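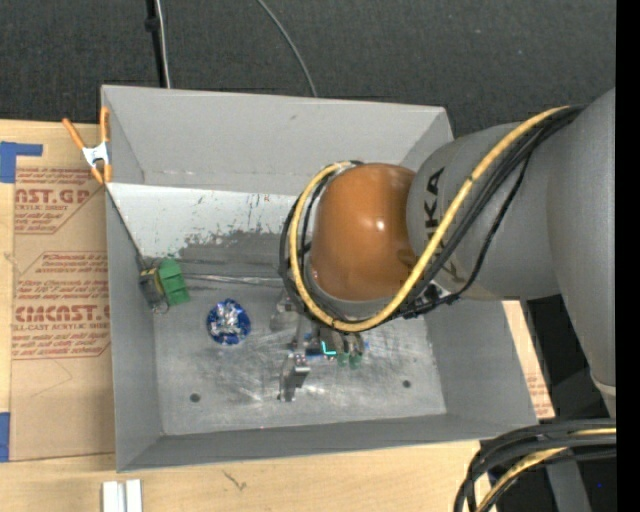

Most plans for bringing jobs to small towns start with a tax break for a large employer. Plollbridge did this with Brouwer, which was promised 12 years of low property taxes and took on far fewer people than the town council had been told to expect. I think the money should have gone to small lenders.

My reason is simple. A person who already repairs shoes, bakes bread or sews work clothes has customers and a skill. What she lacks is cash in the slow months. Gladys Cárdenas ran a tailoring shop on the east side and needed 2000 dollars for a second machine and a stock of cloth. The bank wanted property as security and she rented. She borrowed from a cousin in the end, and had an assistant on wages within six months. No public office had any part in it.

People will say that one assistant is a small thing. It is. But the town has 1303 households, and a good share of them live partly on this kind of trade. If even a few shops in each neighborhood hired one person, the effect on poor families would be larger than anything Brouwer has offered so far.

The other objection is that small loans go bad. Some do. Toon Declercq made this point at the public meeting in March, and he was right to ask who would carry the loss. My answer is that the town is carrying a loss now, every year, in taxes it does not collect. It has never been asked to account for that loan.

I am not against factories. Wages there are usually steadier than in a shop, and steady wages matter to anyone paying rent. What I object to is the order of things. The large firm gets its answer in weeks, while a baker fills out the same form twice and waits until fall.

Amra Krasniqi has proposed that 6 percent of the development budget be set aside for loans to businesses with fewer than five workers. I would go higher, but it would be a start, and the council should vote on it before the Brouwer agreement comes up for renewal.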